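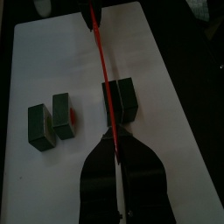
What is an enemy class in game design? An enemy class is a group of opponents that share the same basic rules for health, movement and attack, so that a player who has met one member of the group can make a fair guess about the others.

Chapter 4
Opponents and Their Roles

Most action games place the player against opponents controlled by the program. These opponents vary widely in appearance, but the work they do within a level falls into a small number of roles. This chapter introduces those roles, explains how designers assign values to them, and follows one cooperative game, Turmont, from its first test level to release.

Turmont was produced by the Eltton studio under lead designer Mirela Evangelista. It is set in a flooded hill town, where two players defend a series of gates until the water recedes. The game is used throughout this chapter for the reason that its design notes were kept in full, including the parts that were later dropped.

4.1 Why roles matter

A player under pressure has little time to study an opponent. Shape, colour and sound must tell the player what kind of threat is approaching and how soon it will arrive. When these signals are unclear, players tend to describe the game as unfair, even where the numbers behind it are generous.

In the first test level of Turmont, every opponent had 264 health points and moved at walking speed. Emilian Cârstea, who supervised testing, reported that players stood in one place and fired until the level ended. The level could be finished, but few players asked to try it again.

The second version divided the opponents into two roles. Runners were given 194 health points and a faster pace. Wardens kept the original 264 and carried a shield that blocked shots from the front. Players now had to decide which opponent to face first - and, in most cases, had to tell their partner.

4.2 Health, speed and cost

Designers often give each opponent a cost, which is the amount it takes from a fixed budget when it enters a level. A stronger opponent costs more, and fewer can appear at once. The budget for the last gate in Turmont was set at 1737 points. Programmer Welington Fagundes wrote the tool that spent this budget, and the studio's notes refer to it simply as the Fagundes table.

The table had one early fault. It bought the cheapest opponents first, so the final gate was often crowded with Runners while the Wardens did not appear at all. The correction is discussed in Section 4.5.

Before reading further, students should be familiar with the following terms:

Aggro: the rule that decides which player an opponent will pursue.
Spawn point: a fixed place where opponents enter the level.
Stagger: a short pause in an opponent's actions after it takes heavy damage.

Section 4.3 begins with aggro, as it affects every other decision an opponent makes.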